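Home | Projects | Reports | Kits on Loan | Contact

Print this page | E-mail this page

Student Project Report: Living with the Tisero Hand Kit
Bemport Technical College, Robotics Elective

When our group was told we would be reviewing a kit for our December project, we were hoping for something with wheels, so it took us a day or two to warm up to the Tisero. It is a robot hand sold by Privelen to schools and small workshops, and the college had one on a two-month loan. By the end we were very fond of it - fond enough that we argued over who would pack it up!

Our question was a simple one. The brochure says the hand is suited to "soft household work," and we wanted to know how easily three beginners could get it into position over a cushion on an upholstered seat, the kind of job a home helper might have to do every day.

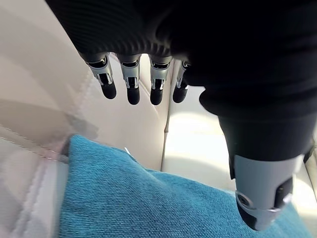
The hand over the blue cushion, fingers and thumb pointing down.

We logged 200 approaches over the length of the project, in the Hallgrímsson Room, with the blinds up whenever the weather was nice. The setup guide runs to 668 pages if you count all the languages, and the English part is friendly and clear, apart from the chapter on calibration, which we had to read out loud to each other before it made any sense. After that, getting started took us an afternoon.

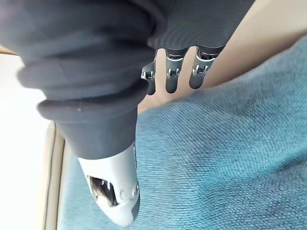
The thumb was where most of our practice time went. It has to be placed with some care, and for the first week we kept setting the fingers first and then finding we had left it no room. Once we swapped the order, things went much more smoothly. We also liked the fabric covering, though we do wish the kit came with a spare.

Our complaints are small ones. The software forgets your saved positions if you close it in a hurry, and the cable could be longer. We would still recommend the Tisero to next year's group, and we have left our notes in the drawer with the charger.

Related reports
- Two Weeks with a Line Follower
- Choosing a Starter Arm for the Classroom
- Our Greenhouse Watering Timer, Part 2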